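# Arrosoir d'intérieur Tivden, rose pastel

Arango – Entretien des plantes – Arrosoirs et pulvérisateurs

**Modèle :** Tivden, bec long
**Coloris :** rose pastel mat
**Matière :** plastique moulé d'une seule pièce
**Usage :** intérieur, plantes en pot
**Conditionnement :** à l'unité ou par carton de 24

L'arrosoir Tivden est prévu pour les plantes de bureau, les étagères et les rebords de fenêtre. Son bec long et effilé amène l'eau au pied de la plante sans qu'il faille écarter tout le feuillage ni déplacer le pot. Le corps est haut et étroit et repose sur un pied plat circulaire. La poignée part du haut du corps, redescend en arc et se termine en pointe libre, au-dessus du plan de travail.

Il n'y a ni couvercle ni pomme d'arrosage. Le Tivden ne convient pas aux semis, que le jet unique risque de creuser. Pour cet usage, voir les pulvérisateurs de la gamme Ilness.

## Coloris et finition

Le rose est teinté dans la masse. La surface est mate et marque peu les traces de doigts. Une exposition prolongée derrière une vitre plein sud peut éclaircir la teinte avec le temps ; ce changement n'affecte pas la solidité de la pièce et n'est pas couvert par la garantie.

Le modèle existe aussi en gris clair et en vert sauge. Les trois coloris sont au même prix. Le vert sauge est livrable à partir de mai.

## Remplissage

L'arrosoir se remplit par le haut, sous un robinet ordinaire ou avec une carafe. Ne pas dépasser le niveau de départ du bec. Au-delà, l'eau sort dès que l'on soulève l'arrosoir.

Pour l'eau du robinet très calcaire, laisser reposer une nuit avant d'arroser. Vider l'arrosoir s'il ne sert pas pendant plusieurs jours.

## Arrosage des plantes à feuillage dense

1. Poser le pot sur une surface stable, avec une soucoupe si le contenant est percé.
2. Vérifier le substrat du bout du doigt. S'il est encore humide sur une phalange, attendre.
3. Glisser la pointe du bec entre les tiges, puis incliner lentement.
4. Arrêter dès que l'eau affleure et laisser le substrat l'absorber.
5. Relever le bec avant de retirer l'arrosoir, pour éviter les gouttes sur le bureau.

Les plantes retombantes et les jeunes plants à feuilles en cœur supportent mieux un arrosage espacé qu'un apport quotidien. Dans un cache-pot sans trou, vider l'excédent après quelques minutes.

## Entretien

Laver à l'eau tiède avec un peu de liquide vaisselle. Le passage au lave-vaisselle est déconseillé, la base du bec pouvant se déformer. En cas de dépôt calcaire, remplir d'un mélange d'eau et de vinaigre blanc à parts égales, laisser agir une heure et rincer deux fois. Un goupillon fin suffit pour l'intérieur du bec.

Ne pas utiliser d'éponge abrasive, qui fait briller le plastique mat par endroits. Si l'arrosoir a contenu de l'engrais liquide, le rincer aussitôt après usage. Ne pas s'en servir ensuite pour de l'eau de boisson.

## Commande et livraison

| Référence | Quantité | Remarque |
|---|---|---|
| Tivden rose, unité | 1 | Emballage carton sans plastique |
| Tivden rose, lot bureau | 4 | Un seul coloris par lot |
| Tivden rose, carton | 24 | Revendeurs et collectivités |

Pour les commandes supérieures à 1 000 pièces, un marquage sur le pied est possible. Le fichier doit être fourni en noir, sans dégradé. Le marquage sur le corps ou sur le bec n'est pas proposé.

Le pot et la plante ne sont pas fournis avec l'arrosoir. Les cache-pots blancs brillants figurent au rayon Dikari, dans les mêmes conditions de livraison.

Les arrosoirs non utilisés sont repris dans leur emballage d'origine. Les pièces marquées ne sont ni reprises ni échangées. En cas de choc pendant le transport, signaler le dommage à la réception et conserver le carton jusqu'à la réponse du service clients.

## Le Tivden rose au bureau

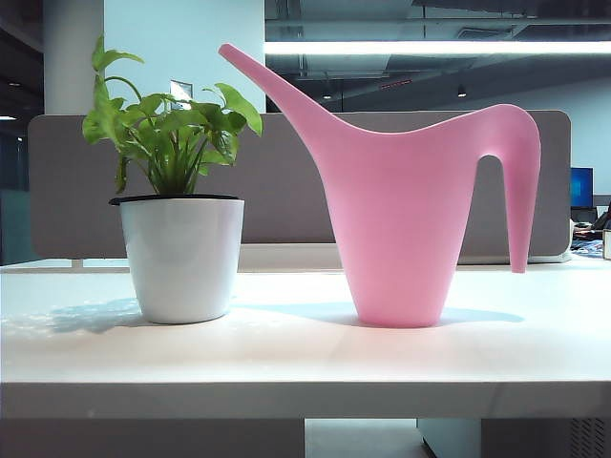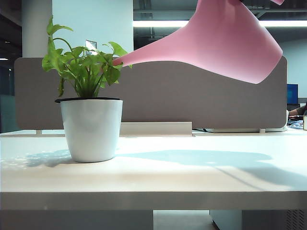

Catalogue Arango, n° 24, page 4

### Pièces et produits associés

- **Goupillon Ilness**, tige souple, pour l'intérieur des becs longs.
- **Soucoupe Dikari**, blanche, bord relevé.
- **Pulvérisateur Ilness**, jet réglable, pour semis et boutures.

Il n'existe pas de bec de rechange pour le Tivden, le bec et le corps formant une seule pièce. Pour une demande de devis, indiquer la référence, le coloris, la quantité et l'adresse de livraison complète.

Fiche mise à jour le 4 janvier 2026.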